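Storkier, our manipulation project class, thread for February. Task is PC teardown: desktop case open on the bench, one arm, one gripper, one operator.

1/ Session split: Rokeya Miah on teleop, Tharindu Uddin on logging, me on grading.

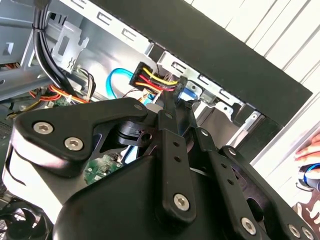
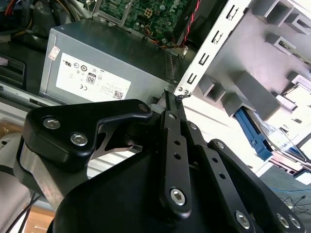 2/ Scoring is per connector. SATA power is worth the most. The plug is stiff, the wires pull sideways, and a straight pull needs the wrist lined up with the socket.

3/ Grip force is capped at 40 N in software. Dilruba Marikar wants it lower for data cables. I agree, but we change one thing at a time.

4/ Total so far: 249 episodes. We drop any episode where the operator re-grips more than twice. That leaves 200.

5/ Most common failure is a finger linkage touching sheet metal on approach. Coming in steeper fixes it and makes the wrist view worse. Pick one.

6/ Wire bundles are still the weak point for the policy. It treats a loop of cable as free space.

7/ Next: 16 held-out trials on a case the policy has no data from. Anwara Akanda picks the case and the start poses. Logs go in the class folder by noon.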